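Nunura tabletop kitchen set: README

Version 3, December. 583 photos, 1,691 item labels, one white table.

The folder was handed over as "everyday kitchen layouts." I'd take that loosely. Much of the food is toy food, and the ketchup bottle lies on its plate in every layout I've opened. Whether that teaches anyone how people put things away, I doubt.

Labels are in items.csv. "Bowl" and "mug" were used for the same green piece, so merge them before counting. I rechecked 10 rows and disagreed with 3.

Sample layouts, ketchup on the plate in all four:

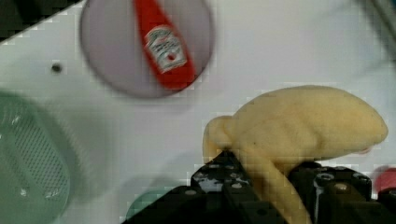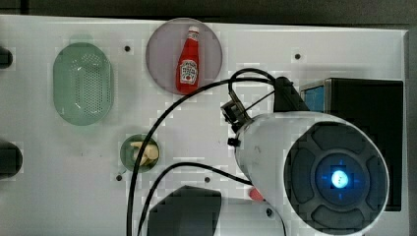
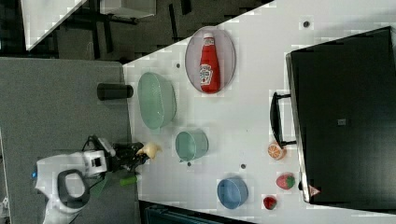
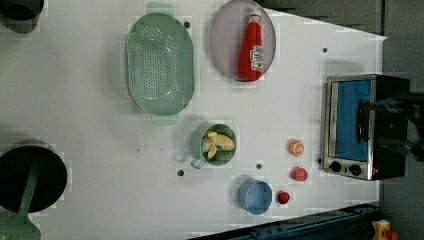 Pylyp Melnychuk replied that the bowl and mug labels were merged once already, in the Zulden copy, and that somebody should compare the two before editing either.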